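# Household Arm Work: Frequently Asked Questions

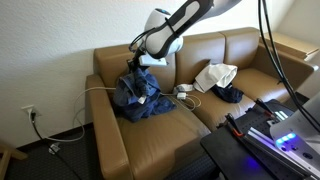

*Garment handling at a leather couch, with the arm base on its platform in front of the seats.*

These answers supplement the Clarnodari Operating Rules for Arms in Furnished Rooms. They apply to all operators at the Drolumau and Lapointe sites. Where an answer and the Rules differ, the Rules govern. Last revised 26 October 2019.

## Before a session

**Who may start a session?**

Any operator who holds a current site authorization. Trainees may start a session only when an authorized operator is in the room and within reach of the emergency stop.

**How must the base be secured?**

The base must stand on its assigned platform. Clamps are to be checked by hand at the start of each session and again after any hard contact between the arm and the furniture. A clamp that turns under hand pressure must be tightened before power is applied.

**May loose cables and adapters remain on the furniture?**

Yes, if they are listed on the session sheet as objects to be handled. An item on the list must be unplugged at both ends. A cable that carries power may cross an armrest or a seat only if the site lead has approved the route in writing.

**What about cords on the floor?**

Cords should follow the wall where the room allows it. A cord that must cross open carpet is to be entered on the sheet, and persons entering the room are to be told of it. Section 34 of the Rules gives the full requirements.

## During a session

**How close may a person stand while the arm is moving?**

No part of the body may be inside the marked reach zone while the arm is powered and free to move. This includes leaning over the back or arms of a couch to straighten fabric. Stop the arm first, then enter.

**What speed applies to clothing and other soft goods?**

The reduced speed setting applies at all times. On the Clotent controller this is profile 37. Operators may not edit the profile, even for a single trial.

**The garment has caught on something. May I pull it free?**

Not while the arm is holding it. Stop the arm, confirm the stop at the controller, and open the gripper using the manual release. Cloth under tension can move the wrist when it comes loose, so keep your face and hands to the side.

**Do the cables on the arm need attention?**

Yes. Cable loops at the wrist must have enough slack for the full planned motion and must not touch the object being lifted. Straps that hold cables to a link are inspected weekly. Replace a frayed strap; tape is not an accepted repair.

**May a session run unattended?**

No. An operator who leaves the room, for any length of time, must first end the session.

## After a session

**In what condition should the room be left?**

Power down the arm in a resting position clear of the furniture. Return listed items to storage. Clothing need not be folded, but it may not be left in the gripper.

**What must be reported?**

- Any contact between the arm and a person, regardless of force
- Any movement of the base or platform
- Damage to furniture, outlets, or cords
- Any use of the emergency stop

Reports are made on Form 3438 before the end of the shift. Forms are kept for 30 months.

**Does a small tear in a garment count as damage?**

It is noted on the session sheet. Form 3438 is not required unless the tear was caused by a fault in the gripper.

**Were the rules on platform clamps changed in August?**

Yes. The earlier text allowed one check per day. Sheets printed before the change still show a single box for this check and should be discarded.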